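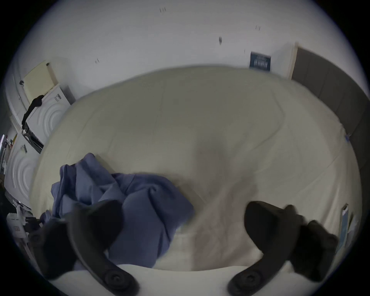
Filed under: Workshop notebook / Linens and folding

Back on the blue piece again, item 429 on the Undora list. Same bed as last time. Kianoush wanted to know if we could do the whole folding sheet without the big table, so everything today was done on the mattress.

Starting state is always a heap. We agreed on this in June and I still think it's right, because a cloth that comes out of a basket is a heap and the instructions have to begin there. Drop it on the left half of the bed, don't arrange it, don't shake it out first. If it lands with a corner showing, leave the corner showing.

Finding an edge is the slow part. The cloth is soft and the folds close up on themselves, so you pull on what looks like a hem and get the middle. Homa's way is to look for the straight hem and ignore everything else until you have one end of it. Mine is to take any corner and slide along. Hers was quicker most times today. Not by much, and I didn't time it properly. 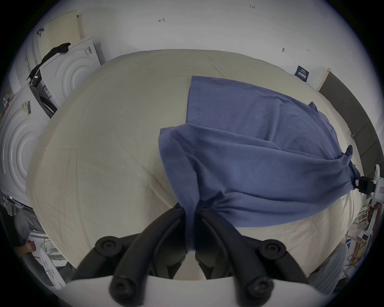 3 min read

Spreading, with the cloth held at both ends. The straight hem came up well along the upper side, but the lower part stayed bunched, and there is a second layer lying over the first near the middle. Long creases fan out from there. Pulling harder just makes the creases longer. Let one end go slack, turn the overlapping layer back, then pull again.

Things to change in the draft:

Step 2 says "pull flat." Should say which two points to hold. Diagonal tension is fine for opening the cloth up but bad for flattening it.

Step 4 says to smooth from the center outward. On the mattress this drags the sheet along with the cloth. Smooth with short strokes and hold the near edge down. Shayne had this in his comments on the first draft and I left it out, my mistake.

Step 5, fold in half, hem to hem. No change, except that the surface gives under you and the lower layer creeps. Check it before going on to the next fold.

We did 12 rounds in all. The last few were better, though by then I knew the cloth, so that isn't worth much. Édgar should try it cold from the written steps with nobody talking to him.

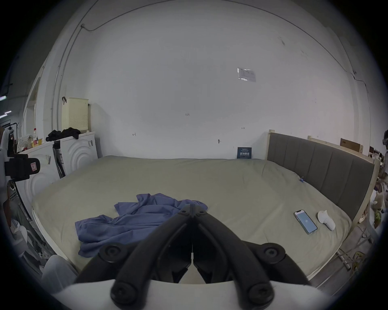 Esville – Monday, December 13, 2021

Room notes, for whoever sets up next.

The phone was left on the right side of the mattress with the little white figure next to it. Both can go elsewhere before the next round. The blue tag on the sheet edge and the small dark blue card against the wall can stay put, they're out of the way of the cloth.

The top of the white cabinet is full: cream laundry basket, the black clothes, the bottle with the red cap, the patterned bag. I'd like that top clear so finished folds have somewhere to go. At the moment they go back on the bed and take up space we need. The black clothes could move to the rack.

The cardboard box behind the headboard stays on its plank. Please don't rub out the pencil marks on the wall, including the 121. Shahram asked for them to be left alone until he has copied them down.

Still to do: rewrite steps 2 and 4, send the new draft to Homa, ask Kianoush if he wants the table version kept as a separate sheet or dropped. I'd keep it – the first fold comes out straighter on something hard, and some people will have a table.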